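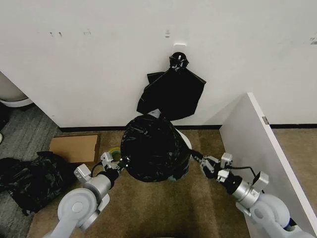 Multon Commons Refurbishment
Interim report to the Magnusson Fund
Reporting period ending April

1. Summary

Work on the shared rooms at Multon Commons continued through the period and remains within the approved budget. This report covers the waste and recycling portion of the grant, for which $2,607 was released at the start of the period. The larger items (flooring and kitchen plumbing) are reported separately by Tamura Property Services.

2. Activities completed

The building has 31 shared rooms. Before the grant, waste in these rooms was collected in whatever container residents had supplied, and bags were changed on no fixed schedule. During the period, 18 rooms were converted to the new arrangement. Each has a white bin set near the wall and lined with a black bag. A small adhesive hook on the wall holds a spare bag, so that whoever removes a full one can reline the bin at once.

Adhesive hooks were chosen over screw-in fittings at the request of the building's owner, Lornov Housing, which does not permit drilling in the carpeted rooms. The hooks are placed above the bin at a height that can be reached from a seated position.

The written instructions for bag changes were revised twice. The current version asks that the full bag be gathered at two sides and lifted straight up, that it be tied before it leaves the room, and that no bag be left on the carpet overnight. It is posted in the hallway on each floor.

3. Difficulties encountered

The first order of bags was too small for the bins and slipped below the rim when filled. The supplier accepted the unopened cartons for credit. Replacement bags are larger and fold over the rim with material to spare.

Wall scuffs were recorded in several rooms. Repainting is outside the scope of this award and has been referred to Lornov Housing. Where two carpets meet within a room, bins have been kept clear of the seam to avoid wear.

4. Expenditure

Almost 100 percent of the amount released has been spent or committed. The balance will be applied to spare bags. No transfer between budget lines is requested.

5. Next period

The remaining rooms will be converted in the order agreed with the Fund, beginning with those on the ground floor. Collection times will be reviewed with Tamura Property Services once all rooms are in use. Copies of invoices are attached as Appendix A, and the revised instructions as Appendix B.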